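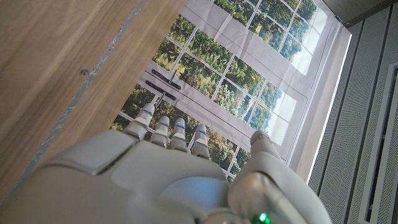

Prireo opens its planning service for two-arm robot stations to small and medium companies

WALOW – Prireo, the supplier of robot stations for handling and sorting work, is opening its planning service to companies which have not yet decided whether they will buy. Until now the service was included only after an order was signed. From December it can be booked alone, at a fixed price, and the customer is free to buy the equipment afterwards from Prireo, from another supplier, or to leave the project.

The change comes after two years of conversations with buyers who told us a similar story. They had asked for quotations for a two-arm station with hands, they received three or four documents, and they could not compare them. One quotation included the table and the other did not. One gave the price of the hands together with the arms, and another put the hands on a separate page under accessories. Several did not mention cables, spare fingertips or the hours of the customer's own staff.

A budget with 61 lines

The centre of the service is a planning sheet with 61 cost lines. Each line has a short explanation in everyday words, a place for the price, and a place to write who is responsible for it. Prireo fills in 45 of these lines together with the customer during the first visit. The remaining lines depend on the building and on the objects which the station will handle, and they are completed after a trial at our site in Walow.

The sheet is divided between costs which come once and costs which return every year. We advise customers to begin with the second group. The purchase price of the arms is usually known early and it receives a lot of attention in the meetings. The yearly costs are discussed late, when the money is already distributed to the departments, and it is difficult to correct the plan at that point.

Hands are a good example. A hand with separate fingers can do more kinds of work than a simple gripper with two jaws, and it also has more joints to look after. In our sheet the hands therefore have their own service interval of 1,000 working hours, independent of the arms. A customer who runs one shift will meet this interval at a different time in the year than a customer who runs two shifts, and the sheet makes the calculation for both.

Trials with the customer's own objects

Every planning project includes a trial on a two-arm station. The customer sends ordinary items from the daily work: packaging, caps, small fittings, bags. We ask particularly for the items which the staff find annoying, for example thin clear plastic which changes its shape each time it is put down. A hard cap and a soft bag put very different demands on a hand, and a budget which is calculated only for the cap will be too small.

The trial lasts one working day. In the morning the items are placed on the table one by one, in the afternoon they are mixed. The customer receives a written report in which each item is put into one of three groups: suitable now, suitable after an adjustment, or better left to a person. The report contains the cost of the adjustment, if there is one. Prireo does not promise in the report any speed which was not measured on the day.

Customers may be present at the trial and we recommend it. Up to four persons can take part. From our experience it is useful if one of them comes from the purchasing department and another one works every day with the items. 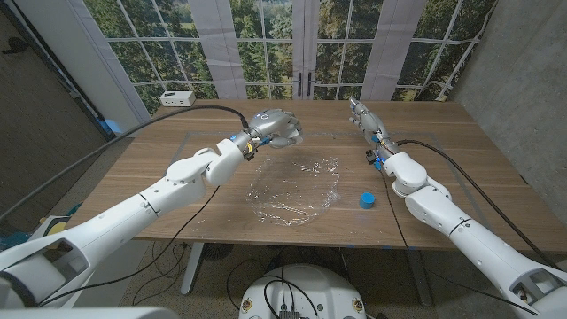

Space, table and cables

Questions of space take a large part of the planning sheet. The station needs a table of a suitable height, free reach for both arms, and a floor which can carry the base. It needs also a clear way for the cables. Cables to the wrists move together with the arms, and they should be able to pass over the table without catching on its corners. We plan the position of the power sockets at the same time, as it is cheaper to move a socket on a drawing than in a finished room.

For the working area on the table we suggest to begin with simple tape. Tape costs very little, it can be removed in a minute, and it shows the staff where items should be placed. Many buyers order a table with fixed trays too early and then find out that the trays are in the wrong position. In the sheet, fixed trays are a line for the second year.

The sheet asks as well for the light in the room, for the nearest window and for the colour of the table surface. Transparent items have reflections, and a company which wants to handle them should reserve money for lamps or for a curtain. It is a small amount in comparison with the arms, but we have seen projects wait several weeks for it.

Buying, leasing or waiting

The planning report ends with a comparison of three ways: to buy the station, to lease it, or to wait one year. For each way the report gives the cost in the first year and in the following four years. The third way is included on purpose. Some companies have items which will change soon, or they are going to move to another building, and for them it can be reasonable to keep the money and to repeat the trial later. A repeated trial within one year is offered at half price.

Leasing contracts are prepared by Wikström, the financing partner of Prireo. The contract covers the arms, the base and the control unit. Hands can be included in the lease or bought separately – customers with high wear often prefer to buy them, so that they can keep a spare pair in the cupboard. Electrical work on the customer's site is planned and offered by Keller, which also checks the sockets and the protection of the circuit before delivery.

Customers are not obliged to use either partner. The planning sheet can be given to any bank or electrician, and it is delivered as an open spreadsheet without locked cells.

How to book

A planning project takes six weeks from the first visit to the final report. It includes 2 visits at the customer's site, the trial day in Walow, the completed planning sheet and one meeting by telephone after the report was read. If the customer orders a station from Prireo within twelve months, the price of the planning project is deducted in full from the invoice.

Bookings are accepted from companies of any size. To prepare the first visit we need a list of the items to be handled, a simple drawing of the room with measurements, and the number of shifts. Photographs taken with a telephone are sufficient. A blank copy of the planning sheet can be requested from Prireo free of charge, also by companies which prefer to fill it in alone.

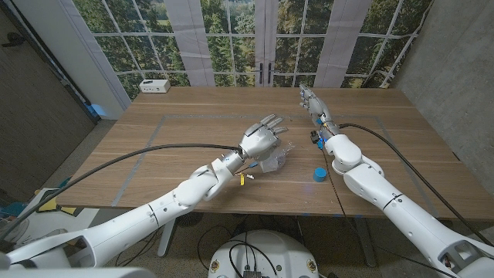 Two-arm station with a clear plastic bag and a blue cap on the table. Photo: Prireo

About Prireo

Prireo plans, builds and maintains robot stations for handling, sorting and packing work. The company has its office, its workshop and its trial room in Walow. Its customers are mostly producers of household goods and medical supplies, and companies which pack goods for others.

Notes for editors

The planning sheet is available in English and German. The pictures in this release may be used free of charge in connection with reports on the planning service, with the credit "Prireo". Visits of journalists to the trial room are possible on request, between 9 am and 3 pm, when no customer trial is booked.

Press contact: Prireo, Press Office, Walow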